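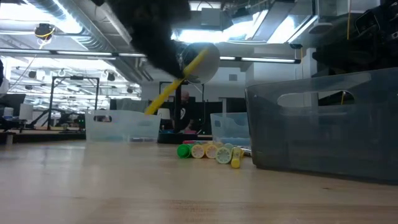 Imani Ogola started with the pens because they were easy. The rest of the back room was paper, and paper had to be read before you could decide about it.

She tipped them out on the table and put the grey bin to her right. The small clear one went to her left. The plan was that anything that still wrote would go in the small one and go home with her, and anything that didn't would go in the big one with the dried glue and the bent rulers. Her mother had taught from this room for nineteen years, mostly children who were behind with their reading, and she had never thrown away a marker. She used to stand them on their caps in a mug and say they would come back.

Imani tried a green one on the back of an envelope. It wrote. She tried a pink one and it wrote for half a line and gave up.

'You're not testing every single one,' Erick said from the doorway.

'I am.'

'The man's coming at four for the shelves.'

'Then he can take the shelves.'

Erick Gachanja had been married to her mother for eleven years. He was a tall man who had got thinner over the summer, and he wore his reading glasses pushed up on his head all day and then went looking for them. He came in and sat on the low chair, the one the children had used, with his knees up near his chest.

'There's a letter from Sistness,' he said. 'About the boxes.'

'What about them?'

'They've put the price up. It's 266 for the quarter now. I said I'd have to ask you.'

Sistness was the storage place out past the roundabout. They had taken a unit there in the spring, when the hospital bed had to go in the dining room and the dining room had to go somewhere. Imani had been to it once. It had a roller door and a light that went off if you stood still.

'Is there anything in there we want?' she asked.

'The table. The good chairs.'

'Do you want them?'

He thought about it. 'I eat in the kitchen,' he said.

She picked up a yellow marker and drew a short line under the green one. It was hard to see on the white paper, so she drew it again over some of the printing, and then it showed up well enough. She put it in the small bin.

They had not talked much, the two of them, in all the years of visits. They were polite. He had met her at the station and asked about the train, and she had told him about the train, and after that her mother did the talking. Now there was the gap where she had been and they both kept leaving room for it.

'She made a list, you know,' Erick said. 'Of who should have what.'

'I've seen the list.'

'Not that one. A different one. It's in the Kivi tin.'

The Kivi tin was on the top shelf. It had held biscuits when Imani was small, and then buttons, and then for a long time it held the stickers that children got for finishing a book. She stood on the low chair's twin to get it down. There were still some stickers in the bottom, curled up from the heat of the pipe behind the shelf. On top was an exercise book with a soft cover, folded in half to make it fit.

It was not a list of who should have what. It was the names of children. Each one had a line or two, written in her mother's upright hand, in pencil. The first pages were so old that the pencil had gone silver.

Will not read aloud but will read to the dog, one said. Another said, Hates the blue books, try the ones about lorries. Another only had a name and then, Kind.

'I thought she meant it for presents,' Erick said. He had got up to look over her shoulder. 'She'd write in it after they'd gone. I never liked to ask.'

Imani turned the pages. There was a boy who could only sit still if he was holding something, and her mother had written, Give him a pen with the lid on. Further along the same boy came up again. Pen in left hand now, reading with the right finger. Leave him be.

The last entry was dated 2023-09-25. It was for a girl Imani had never heard of, and it said that she had got to the end of the page on her own and had asked to use the yellow. There was nothing after that. The lessons had stopped that week, when her mother's hands got bad, and the room had been shut up with the mug still on the table and the children's chairs pushed in.

'Did they know?' Imani asked. 'The families. Did anybody tell them?'

'I rang them. The ones I had numbers for.' He took the glasses off his head and looked at them. 'The girl's grandmother lives on Usura Road. She sent a cake.'

'You didn't say.'

'It was a busy time for cakes.'

She laughed, which she had not expected to, and he looked pleased and a bit worried. Then she put the exercise book on the windowsill, away from both bins, and sat down again.

They did the rest together. Erick turned out to be slower than she was. He would take the cap off, write a whole word, look at it, and put the cap back on with a click before he decided. The words were things like Tuesday's shopping: eggs, bleach, string. Imani just drew lines. By the time they had got through the pile, the envelope was full and they had started on the letter from Sistness.

'I could tell them no,' he said, writing bread across the new price.

'We could sell the table.'

'Lotell's would take it. They gave next door a fair bit for theirs.'

'All right,' she said. 'Ring Lotell's.'

'And the chairs?'

'Keep two. In case I come.'

He wrote two on the letter, in orange, and drew a ring round it. He didn't say anything else about it and neither did she.

The man came for the shelves at ten to four. He was young and in a hurry, and he had brought a cordless drill that needed charging, so he sat in the kitchen for half an hour while it did, and Erick made him tea. Imani could hear them through the wall. Erick was asking him about the traffic.

She went through the grey bin once more before she tied up the rubbish. There were three or four in there she had been hard on. The pink one she tried again, pressing a little, on the last clean corner of the letter -- it skipped, then caught, then wrote her whole name. She put it in with the others.

When the shelves had gone there were marks on the wall where they had been, and the paint behind was a much stronger green. Erick stood and looked at it.

'I'd forgotten it was that colour,' he said. 'She chose that.'

'Are you going to paint over it?'

'I don't know. I'll see what it's like in the morning.'

Her train was at six. She put the exercise book in her bag, then took it out again and went to find him in the hall, where he was looking for his glasses.

'Usura Road,' she said. 'Do you know the number?'

'Thirty-five. With the blue gate.' He patted his pockets. 'It's on the way, if you don't mind walking.'

She went back for the small bin. The lid had been lost years ago, so she stretched a carrier bag over the top and knotted it underneath. Erick found his coat and said he might as well come as far as the gate.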